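4.2 Household water use

Meter readings came from 900 homes in Firnitz, all supplied by Haltevier. We left out homes with a private well - 17 in total - and read the remaining meters again in June. Leakage on the customer side was estimated from night flow, following Michiels.

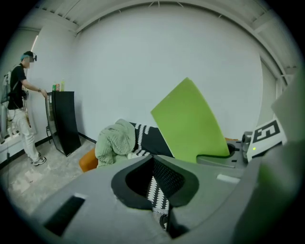
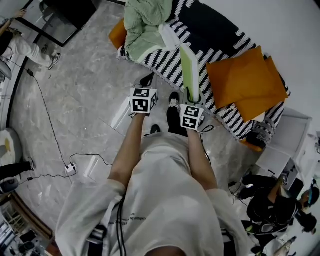

Figure 2. Black-and-white zigzag fabric, seen in both views.

Night flow was taken as the lowest hourly reading after 2 a.m. A home was marked as leaking when that reading stayed above zero for eight nights in a row.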